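Reviews > Bedroom > Pillows > Sturka Side Sleeper Pillow

Sturka Side Sleeper Pillow: four months in
Reviewed by Estela Henríquez, 2026-07-06

I have bought a lot of pillows in my life, and I say that with no pride whatsoever. There is a shelf in our hall closet that my husband calls the graveyard, and on it you will find a memory foam slab that smelled like a new car for an entire summer, two down ones that went flat as pancakes, and a very expensive buckwheat thing that I loved for a week and then couldn't stand the sound of. So when my neighbor Hoi-yan Ho told me she had stopped waking up with a stiff neck after switching to the Sturka, I was interested but not exactly running to the store.

What finally got me was sleeping over at her place in March while our floors were being refinished. She put me in the guest room with one of hers, and I woke up at seven feeling like a person. I ordered mine from Larkix that same morning, sitting at her kitchen table with my coffee.

The Sturka is a fill-it-yourself pillow, meaning it arrives overstuffed and you take out handfuls until it suits you. The fill is shredded foam mixed with some kind of fiber, and mine came with a zippered bag for whatever you pull out. Please do not throw that bag away! I took out far too much the first night (I was impatient, and it was late) and spent the next few evenings putting it back a fistful at a time. If I were doing it over I would sleep on it full for two nights, then remove a little, then wait again. Your neck takes a while to make up its mind.

I sleep on my left side nearly all night, and I have fairly broad shoulders for my height, so I need more loft than most pillows will give me. This one manages it. The foam pieces shift around just enough that you can scoop out a hollow for your ear, and then they stay where you left them, more or less, until morning. My husband sleeps on his back and found it too tall even after we had taken out close to half the fill. He has gone back to his old Papadakis, which is thin and lumpy and which he will not hear a word against.

Heat was my big worry, having lived through the foam slab. I run warm, and our bedroom faces west, so by bedtime in June it is not a cool room. The Sturka is better than solid foam and not as good as down. I flip it once a night, usually. On the three or four really sticky nights we've had so far I flipped it more than that and grumbled, but I would have grumbled at anything.

Now, washing. The inner cover zips off and goes in the machine on warm, and it has held up beautifully – no pilling, no shrinking that I can see. The fill is another matter. The tag says you may wash the whole pillow on gentle and tumble it low, and I did that once. It took three full dryer cycles and a good part of a Saturday's worth of patience, and when it came out the pieces had clumped together in the corners. I had to sit in front of the television and break them up with my fingers through the cover. It did recover, but these days I just wash the cover and hang the rest out on the line for an afternoon.

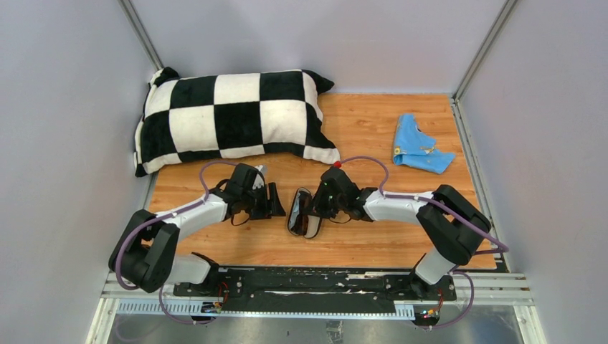

The zipper deserves a paragraph of its own, I'm afraid. It runs along one short end and it is the weakest part of the whole thing. The pull is tiny, and the first time I closed it I caught the lining in the teeth and had to work it free with a pair of tweezers. I wrote to the company and had a very kind reply from somebody named Gervasio Medina, who offered to send me a replacement inner cover at no charge. It came in under two weeks and the zipper on that one runs smoother, though the pull is just as small.

As for size, I got the queen, and it is a snug fit in a standard case. I had to retire a couple of my favorite old pillowcases because they wouldn't close over the end. Go up a size on your cases if you can, or be prepared for a bit of a wrestling match every laundry day. Hoi-yan bought the king for her own bed and says it's too much pillow for her, and she has been using it mainly to read against.

I tried the Pludau adjustable at my sister's for comparison. It's softer and a little quieter, and it has a nicer zipper by a mile, but it sank under me by the middle of the night and I ended up with my arm folded underneath. If you're smaller than I am, or you sleep on your back, I suspect you would like the Pludau better.

I'm keeping the Sturka, and I've ordered a second one for our guest room. Four stars out of five from me, with the missing star going to the zipper and that long, long afternoon with the dryer.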